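Home | Courses | Student Work | Library | Contact

1/11/25
By Gemma Fothergill

Does a Paper Cup Keep Coffee Hot? Checking the Claims

My project started with a poster in the Dunmore building. It says a Tranura double-wall cup keeps a drink "hot for your whole commute." It doesn't say how hot, how long the commute is, or what the cup was compared with. I wanted to know if the claim meant anything.

I bought 2 kinds of cup, the Tranura and the plain Plorach cup the cafeteria uses. The Tranura costs more. I filled each one with hot water to the same line, put the lid on, and took the temperature with a kitchen thermometer every few minutes. I did this 8 times for each cup.
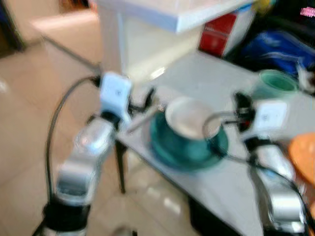
The first problem was the thermometer. When I tested it in boiling water it read under 100 degrees Celsius, and it did not read the same twice. I kept using it for both cups, so the comparison should be fair, but I wouldn't trust any single reading I took.

The second problem was me. I poured the water by hand, and some pours took longer than others. Water loses heat while you pour it, so a slow pour gives that cup a bad start. I only noticed this after the first few runs, and I left those runs in. Throwing them out after seeing the results seemed worse.

In most runs the double-wall cup was warmer at the end. The gap was small. In a couple of runs the plain cup did better, which I can't explain except by the pouring. When I left the lids off, both cups cooled much faster, and the kind of cup stopped mattering very much.
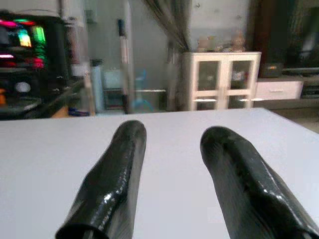 I also read a student survey from Clarnholm that is often passed around in our class. It claims 2,000 people were asked and most of them "could feel the difference" between cup types. The questions aren't printed anywhere I could find. If people were told which cup was the expensive one before they answered, I don't think the result is worth much.

My own test has plenty wrong with it too. It used water, with no milk, in one room. I would like to repeat it in December near an open door, with a better thermometer and someone else pouring who doesn't know what I expect to find. 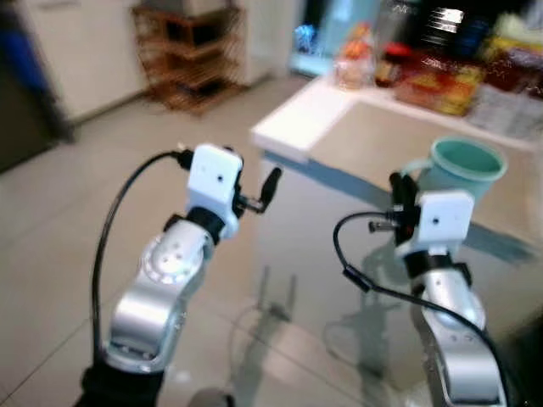 Two robot arms reaching toward a kitchen counter area.

For now I think the poster promises more than my numbers can support. A lid seems to do more than a second layer of paper, and the plain cup already comes with one.

Contact the course office | Copyright Dunmore Student Projects | Back to top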